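Investing for Beginners, Week 4: Dollar-Cost Averaging, or Buying a Bit at a Time
Notes to go with the evening class
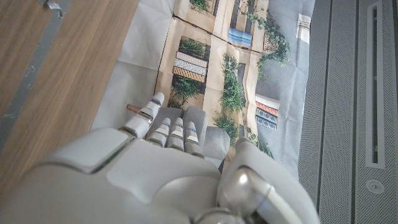
A robotic hand over a printed poster sheet.

Righto, last week we got through what a share is and what a brokerage account does, and I promised we'd spend this week on the question I get asked more than any other: when should I buy? My short answer is that I don't know, and I've stopped trying to work it out. What I do instead has a name (dollar-cost averaging) and it's so dull you'll wonder why it needs a whole class!

The idea

You pick an amount. You pick a regular time to invest it, say once a month. Then you buy the same dollar value of the same thing every time, whatever the price happens to be. When the price is low your money buys more units, and when it's high your money buys fewer.

A worked example

I've made up a fund called Nadar so we can play with easy numbers. Say you put in $280 a month for two months.

Month one: units cost $35. You get 8 units.
Month two: the price jumps to $70. You get 4 units.

So you've spent $560 and you hold 12 units, which means each one cost you $46.67 on average. Now have a look at the two prices. The midpoint between $35 and $70 is $52.50, and you paid less than that! People always think I've pulled a swifty here, so do it yourself on the back of the sheet. It works because more of your units were bought at the cheaper price.

Gangadharan Thomas asked me in the break last term what happens if you do it the other way round, with the price starting at $70 and dropping to $35. Good question. Your average cost is exactly the same, $46.67, but now your units are worth $35 each and you're sitting on a loss. So please don't go home thinking this method protects you from losing money. It doesn't. It spreads out your buying, and the market can still do whatever it likes afterwards.

What about a lump sum?

If you've come into some money all at once (an inheritance, a redundancy payout, the sale of the boat) then you've got a real choice to make. Markets have gone up more often than they've gone down over long stretches, so putting the lot in straight away has often come out ahead. The trouble is how you'll feel if it drops the month after. I was 29 when I put my first proper savings in, all on one morning, into a single mining company I'd picked because I liked the logo. I won't tell you what it did by April. I sold at the bottom, felt sick, and didn't buy another share for years, and those years out of the market cost me far more than the miner did.

Spreading it over several months would have been much kinder to my nerves, and I reckon I'd have stuck with it.

Watch the fees

Brokerage is where small regular purchases can come unstuck. If your broker charges $8 a trade and you're investing $80 at a time, you've lost a tenth of your money before you've even started. Have a look at:

- whether your broker has a cheaper rate for automatic plans
- whether the fund takes direct contributions
- whether you'd be better off saving up and buying every third month

Rahel Schwaiger, who takes the Thursday-style budgeting sessions down the hall, has a fee spreadsheet she's happy to share. Ask me for a copy and I'll pass it on.

When to stop

If you need the money in the next couple of years, it probably shouldn't be going into shares at all, in dribs and drabs or otherwise. Same goes if you've got a credit card balance ticking over. Pay that off first, please!

To do before next week

1. Redo the Nadar example with three months, using $35, $70 and $56.
2. Find out what your own broker (or one you're considering) charges for a small trade.
3. Write down an amount you could put away every month without noticing it much. You don't have to show me.

Next week is dividends, and whether to reinvest them. Bring a calculator, as the ones in the cupboard have flat batteries again. These notes are general information for the class, so have a chat with a licensed adviser before you do anything big.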